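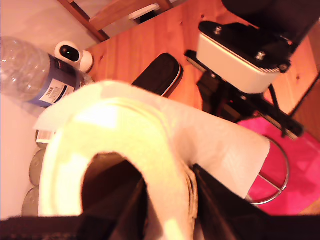 I've been sulking about success rates all week, so forgive me if this comes out as a bit of a rant. The paper everyone in our corner is passing round is the Sedon one, and the line people quote is that their policy picks up household objects 85 per cent of the time. Fine, lovely number! But go and look at what the objects were. Blocks, a tin, a rubber duck (I do like the duck). Things that stay the same shape when you squeeze them.

Give me a paper towel roll any day. It gives when you grip it, the outer sheet wanders off wherever it likes, and from close up the thing takes over the middle of the wrist camera view, with everything else on the table crowded round it. We put 290 demonstrations into ours at Borley, using the Tendik controller, and then ran 34 trials, and I learnt more from the 3 that went wrong in really odd ways than from the whole success column.
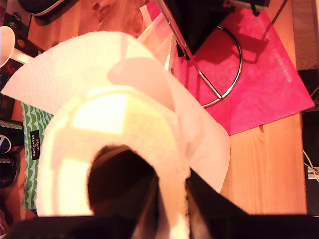 Wrist view at Borley, with the paper pinched between the fingers.

So what counts as a grasp there? Holding the roll? Holding one sheet of it? Our scoring sheet had a single tick box, and two of us filled it in differently for days before we noticed. I'd bet plenty of published numbers have that same muddle buried in them.

What I'd like is for people to publish the scoring rules next to the score, and the failure clips too, all of them, even the embarrassing ones. The Zamudio benchmark asks for clips already, though only your best five, and I do wish they'd change that before the next round opens in August.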